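Willbridge Home Repair Program
Progress report to the Sartori Fund, second half of the grant year
Prepared by Elisa Rizzi, program manager

Where we are
The grant pays for small repairs in the homes of older residents in Willbridge and the Larnero neighborhood. Our target for the year is 135 homes. At the end of July we had finished work in 70, and another 51 were assessed and waiting for a date. The remaining places are open and we expect to fill them from the fall referrals.

Work done
Most jobs were grab bars, stair rails, door locks and leaking taps. We did more stair rails than we planned for, mainly in the older row houses in Larnero, where the back steps are steep and many have no rail at all. Fulvio Benedetti now carries three rail lengths in the van, so most of these jobs are finished in one visit.

Two homes needed electrical work outside the scope of the grant. We passed both to the city's hardship office and closed our part once the rails and locks were in.

Staffing
Atif Mohmand joined as second repair technician in April. He works the Larnero side and Fulvio keeps Willbridge. Scheduling moved to Vittoria Amato, who also takes the referral calls. Missed appointments have dropped since she began phoning people the afternoon before.

Spending
Labor is on budget. Materials are over, mostly on rail brackets and timber. We changed our bracket supplier to Prokel in June and the unit price is lower, but delivery takes longer and we have to order further ahead. Travel is under budget. We ask to move the unspent travel money to materials and have sent a separate request for this.

Problems
The waiting time from referral to first visit is still too long. Assessments are the slow part. Only Fulvio is signed off to do them at present, and Atif will finish his sign-off in September.
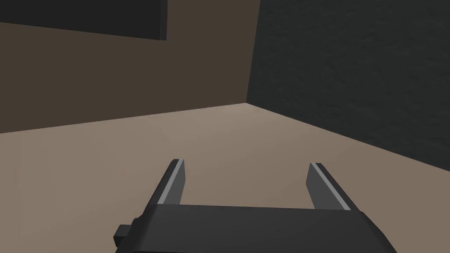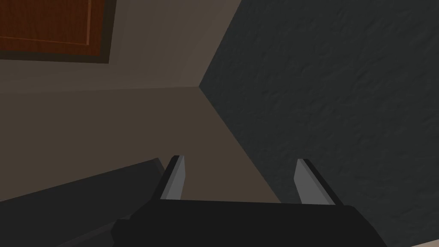 Next period
Clear the homes already assessed before taking new rail jobs.
Start assessments on the Larnero side as soon as Atif is signed off.
Mail the follow-up survey to every finished home. Concetta Sorrentino will enter the replies and send you the results with the final report.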